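Jade Pearce Wants Your Planner to Show Its Work

August 2020

I'd been bugging Jade Pearce for an interview since April, when a friend at Trondeck forwarded me one of her changelogs. Who forwards a changelog? But it was funny, and it had opinions about clock drift, so I wrote to her. She said yes, then she got busy, then I got busy, and we finally talked on a call that was supposed to be half an hour and ran way past that (my fault, I kept asking for more screen shares).

Jade is the lead on Zastura, the planning and replay tool that Skusbridge builds for people doing grasping work. There are 3 of them on it: Jade, Kyu-ri Um on perception, and Rocío Medina, who owns the viewer and, according to Jade, "every keyboard shortcut, so send complaints to her."

I asked her to start with the replay side, as that's what hooked me.

"Okay, so you have a recording," she said. "You've got the view from the gripper, the finger opening, the pose estimate. Most tools I used before would play those back and that's it. You sit there and watch. I wanted to stop anywhere and ask the planner, what would you do from this spot? And then ask it again with a different setting, without touching the recording."

She pulled one up to show me. Fingers wide, a power strip on a white table, a good stretch of bare tabletop in between.

"I like this one for teaching," she said. "The strip is white and the table is white! Kyu-ri groans when I open it. You get a soft shadow along the edge and a few buttons, and your segmentation has to make do with that. Also the strip runs out of view at the top, so anything that fits a box around the whole object is guessing at the length."

So what does the planner do with a guess like that?

"It used to just believe it," she said, laughing. "It took the center of the box and went for it, very confident. Now perception has to hand over which edges it saw and which ones it made up, and the planner scores grasps on the seen part higher. The first version of that patch was 589 lines. Rocío got it down a lot, and I was a little insulted."

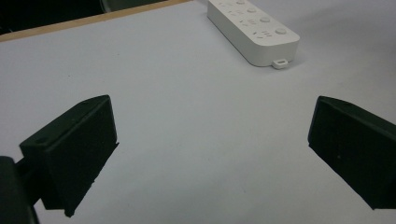

On being wrong about time

I had to bring up the clock drift. Jade put her head in her hands for a second, then told me the whole story anyway.

For a good while the pose estimates and the video were out of step, and the gap grew the longer a recording went. On short runs it didn't show. Then Hwa-young Won, an early user, sent in a long one and asked why her fingers were closing before they got anywhere.

"We blamed the controller first," Jade said. "Poor controller. I rewrote the gain scheduling, I was up late, I felt very clever. It was timestamps! Two processes, each with its own idea of now."

The fix was dull and she's proud of it. Everything gets stamped in one place, and the loader refuses a recording if the streams disagree too much. They ran it over the archive, all 1,645 recordings, and re-aligned what they could.

I asked if refusing to load was harsh. "People were mad," she said. "Selina Hämmerli wrote me a very polite email that was extremely mad. We added a flag so you can load it anyway, with a big yellow bar across the viewer. Selina uses the flag."

What's next

Mostly the explain panel. Right now, if the planner rejects a grasp, you get a number. Jade wants a sentence: finger would hit the table, or approach is too steep, or I can't see enough of this thing. She has a rough build and let me poke at it. It told me one of my grasps was "reachable but silly," and she swore that string was getting changed before release. I asked her to keep it.

She's also talking to the folks at El-Sayed about reading their log format directly, so people can quit passing around conversion scripts. I have one of those scripts on my laptop and I have no idea who wrote it. Jade asked me to send it over, and I did while we were still on the call.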